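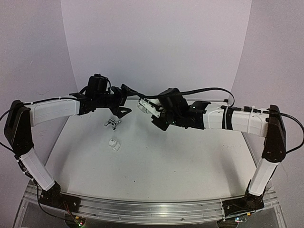
Cloutier opens its new bench-top line at Brison this November, and I couldn't be happier to share the news! We call it Nunel — a pale, off-white work surface for small workshops short on room. I've been fussing over the colour for months. Plain panels close it in at the back and on both sides, with the back one in a soft lavender-grey I've grown very fond of.

The first run is 200 benches, and 36 are already spoken for. Orders open at 9 in the morning — come say hello at stand 28!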